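Stameo Member Guide
Section 3: Setting up your company page and booking a mentor 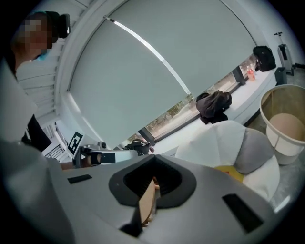
Before you begin, please have ready the welcome letter that Bostix sent to you when your company was accepted to the incubator. The letter has your member code on it. Without this code you can open Stameo and look at the public calendar, but you can not create a company page.

The set-up should be done by one founder only. The other founders are invited later, in step 9. If two founders begin at the same time, the system makes two pages, and joining them together must be done by hand at our office.

Creating the company page

1. Open Stameo in your browser and choose "New member company".
2. Type the member code from the letter. Capital letters and small letters are treated as the same.
3. Write the name of the company as it is registered. If you are not registered yet, write the working name and tick the box "Not yet registered".
4. Choose your building. Companies with desks on the upper floors choose Kennedy. Companies in the courtyard choose Distel.
5. Choose your stage: Idea, Prototype, First Customers or Growing. Please choose the stage where you are today and not the one you hope for in June. The mentors read this field first.
6. Write the short description. The limit is 1,545 characters with spaces. The counter under the field turns red when you are over it.
7. Upload your pitch deck as a PDF. This step can be skipped.
8. Press "Save and send for review".

Note: The review is done by a person at Bostix and can take up to 3 working days. During this time the page is visible to you and to the office, but the mentors do not see it.

Caution: Do not press "Save and send for review" again while you wait. Each press puts your page at the end of the line.

9. When you get the approval e-mail, open "Team" and invite the other founders and your employees. A company can have 5 users at no cost. For each new user choose a role. "Editor" can change the page and book mentors. "Reader" can only look.

Booking a mentor

Mentor hours are open to all approved companies. You pay for them with credits, and your credits are shown in the upper right corner after you log in. Every company receives 4,000 credits at the start of its membership. They are not money and can not be paid out.

10. Open "Mentors" and choose a subject, for example Sales, Hiring, Patents or Investor Contracts.
11. Open the profile of a mentor and look at the free hours. Green hours can be booked at once. Yellow hours are a request, and the mentor must say yes first.
12. Choose the hour and write your question in the field "What do you need help with?". Two or three sentences are enough. "General advice" is not a good question and many mentors will decline it.
13. Choose "In person" or "Video call". For "In person", the system reserves a small meeting room in your building.
14. Press "Book". The credits are taken from your account when the booking is confirmed.

Note: If your mentor is in the other building, agree between you where to meet, and change the room under "My bookings". Your badge opens the front door of both buildings in office hours.

Caution: A booking that is canceled on the same day is not refunded. If the mentor cancels, all credits come back to you automatically.

Caution: Please do not put customer names, contracts or bank details in the question field. The text is visible to all mentors in the same subject group.

If something does not work

The code is not accepted: check that you did not type the letter O in place of a zero. If it is still refused, the code was probably used by your co-founder.

The calendar is empty: your page is not approved yet, or you are logged in as a Reader.

The pitch deck does not upload: save it again as PDF from your slide program and remove embedded video.

For all other problems write to the member desk from the Help menu, and give your company name and the step number where you stopped.

Section last changed: 12/4/20

Comments (3)

tomasz_k: Step 4, can I change the building later? We are moving from Distel to Kennedy and the field is gray.

Mercy Simiyu: Only the member desk can change it. I wrote to them and it was done the same afternoon, but my room reservations stayed in the old building and I had to book them again.

rheaplus2: Please add how to remove a user. One person left us and still takes up one of the free places.

Contact the member desk | © Bostix | Back to top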